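Bench notebook, Drarent cell 2
14 Jul 2026

Stopped the two-arm cell at mid-morning after the left and right grippers ran into each other over the middle of the table. No injury, nobody inside the panels. Writing it up while it is fresh, because the fault log only tells half of it.

Task was the bagging one: left gripper holds the bag, right gripper picks small items off the table and brings them over. We have been running it on the Siddiqui controller since March without a collision. Episode counter stood at 3,465 when it tripped.

What the log shows. Right arm reached its hand-over pose and waited. Left arm should have backed off along its own side before the next move, and the command for that was sent. The left wrist did not follow. Following error climbed for 13 control cycles and only then did the left side fault. By that time the right arm had been told the middle was clear and had started in. Right side stopped on its current limit, which is set higher than I would like (see further down).

Pressed the stop by hand as well. Brakes came on both sides. Left everything where it was and went to fetch Deok-su Noh before touching it.

Deok-su's first thought was the calibration between the two bases. Fair guess, as the left base was taken off and refitted last week. We checked it with the pointer afterwards and it was within what we normally accept, so I don't think that is it. My own first thought was the left shoulder cable, because it stands up in a high loop over the wrist and has caught before on the Tadinitz cell. Could not find a rub mark on the sleeve or anything it could have caught on. Left that one open.
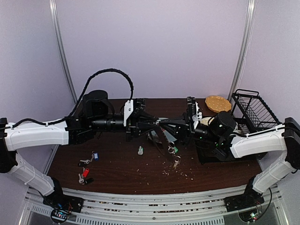
Cell 2, grippers at mid-table, right overlapping the tip of the left. Crumbs on the table below them and along the front rail.

The crumbs bother me more than the cable. There is a rule about food items in cell 2 and it says the table gets wiped between sets. They are in the rail grooves as well, and the slots in that rail are open. Ran the soft brush and the small vacuum along it after the arms were parked. Did not find any in the left wrist when I took the cover off, so I can't blame them for this one, but they have no business being there and the cleaning sheet was signed.

Getting the arms apart. Note for whoever does this next, as the written procedure is wrong in one place. It says to release the left brake first. With the right gripper lying over the left tip that would let the left forearm sag with the other one on top of it. What we did:

Power to both drives off at the wall box, controller left on so we kept the encoder readings.
Deok-su supported the right forearm from behind the elbow.
I released the right brake and we lifted the right gripper up and back towards its own side.
Brake on again, then the same with the left.
Took the bag out by hand at the end.

Slow but no force needed. The procedure needs changing and I have put a pencil note on the copy by the cell until that is done.

Checks after separation, all with the drives off:

Left wrist turned by hand through its range. Tight spot near the top of travel, repeatable. Felt like a notch. Right wrist smooth all the way.
Left finger linkage – slight play that I don't remember from the last inspection, though I did not write a figure down then, so no comparison.
Right jaws, no damage found.
Connectors at both base boards pushed home. Neither was loose.

Powered up the left side alone at the lowest speed and jogged the wrist. It faulted on following error at the same spot on 6 tries. So the wrist is the cause of the missed retreat, or at least enough to explain it. Bearing or gearbox, can't say until it is opened. Spare wrist is at Brorstead, asked for it to be sent.

The second thing is the one I care about. A stuck joint should not end in a collision. The right arm was released because the retreat command had been sent, and nothing waited to see whether the left arm had in fact moved. That is our own sequence code and it has been like that from the start. We have got away with it because the left arm has always done as it was told. Changes agreed with Deok-su:

Right arm waits on the measured left position, with a timeout that stops both sides.
A fault on either side stops both straight away. At present each one only stops itself.
Right current limit brought down to match the left. It was raised for the heavier items and never put back.

Fault code on the left was 101, for searching later. The manual gives it as "position deviation" and not much else.

Cell is locked off with my tag on the wall box. Keys, plate, rack and the rest left on the table as they were. Please don't tidy it, I want to rerun the same layout once the wrist is changed, and at low speed first.

Still to do: copy the joint logs off the controller before it overwrites them, ask who signed the cleaning sheet, look at the same bit of sequence on the Tadinitz cell. It was copied from ours so it will have the same hole in it. Deok-su has told them to keep it at slow speed until then.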